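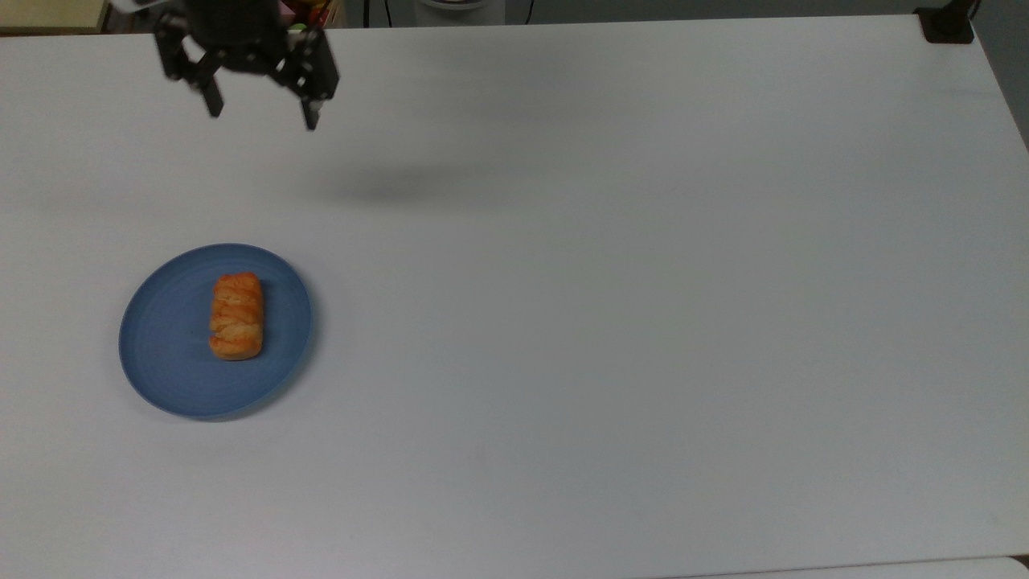
Who is bringing the pastries for the March open afternoon?
Sarla Dwivedi will collect them from Solanki on the morning, and Anju Khurana will set them out before the doors open.

PUKARI HALL REFRESHMENTS GROUP
Minutes of the meeting held in the small room, 6.30 pm

Present: Anju Khurana (chair), Sarla Dwivedi (minutes) and five others.
Apologies: two received.

1. Minutes of the last meeting
Agreed with one correction. Under item 4, "tea urn" should read "water heater". The tea urn is working.

2. Matters arising
The shelf in the serving area has been put back up. The spare key to the crockery cupboard has still not been found. Anju will ask the office for a new one and will let the group know the cost.

3. Pastries
The question at the top of this month's sheet had come from several members. Last time two people each thought the other was ordering. It was agreed that one person will place the order and the same person will collect it.

Solanki can supply 208 pastries for the afternoon, glazed and plain. The price for the full order is £290 less than the quote from Kulosus, who would deliver but want payment a month ahead. Sarla had tried both. She thought the Kulosus ones were slightly better but went soft by the evening. The group agreed to stay with Solanki.

There was a long discussion about whether to cut the pastries in half. Those in favour said a lot was left on plates last year. Those against said halves dry out and the glaze sticks to everything. It went to a vote and the pastries will be served whole, with knives on the side table for anyone who wants to share.

4. Plates
Paper plates will not be bought this year. The hall's own plates will be used, with the Plovura set kept for the speakers' table. Anju asked that chipped plates be put in the box under the sink and not back on the pile. Small plates only for pastries. The large ones take up too much room in the dishwasher.

One pastry to a plate, set out in batches as the trays empty. Last year everything was put out at two o'clock and the late arrivals got crumbs.

5. Tables
White tabletops show every mark, and glaze is worse than tea. Warm water and a soft cloth are enough if it is done straight away. The green scouring pads are not to be used on them. Sarla will put clean cloths at each end of the serving area.

Tablecloths were suggested again and turned down again on account of the washing.

6. Money
Balance brought forward is £1820. The refreshments grant, when it comes in, will take this to £2290. No spending on new cups until it has been received.

7. Any other business
A member asked for something without nuts. Sarla will ask Solanki for a written list of what goes into each kind and pin it by the hatch. Nut-free items will have their own tongs.

The fridge is to be emptied before the open afternoon. Anything without a name on it will be thrown away.

8. Next meeting
Same room, 6.30 pm, the week after the open afternoon. Please bring receipts.

The meeting closed at 7.50 pm.

Actions
Anju: cupboard key, setting out pastries
Sarla: order and collection, ingredients list, cloths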